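Tidying the Table: Two-Arm Sorting at Kemeys

Gallery posted by Tudur Bellis, November 2023

The Kemeys bench is where we test Nirkero, our method for learning tabletop tasks with two arms from recorded demonstrations. The policy is trained on 3643 demonstrations, 1047 of them collected since July on this task alone. It has to move trays and containers between the back of the table and the front while leaving the lamp and the plant where they are.

The main result so far is that a single policy for both arms does better than 2 separate ones. Separate policies tend to reach for the same item. We ran 385 trials to compare them, and the full table is in the Brellus report.

Work at the bench:

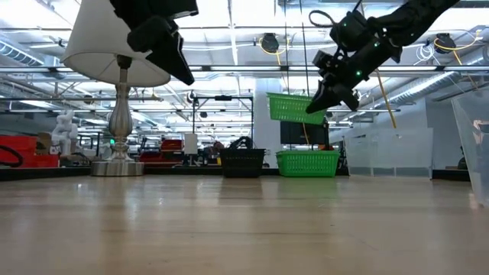

Green basket raised at the right gripper, seen from table height.

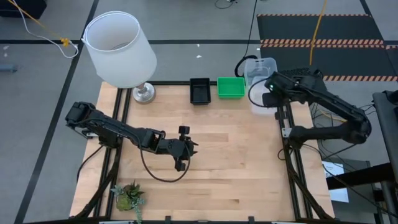

Left arm low over the wood, right gripper raised near the far edge by the clear bin.

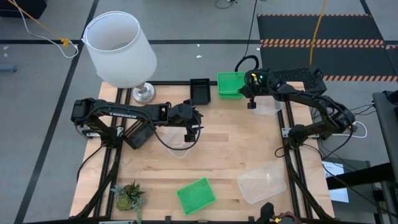 Both arms reaching inwards, with one green tray at the back and another near the front.

Next task: Cletier

Cletier uses the same two arms for folding cloth. Training has started and a gallery will follow once the first set of trials is finished.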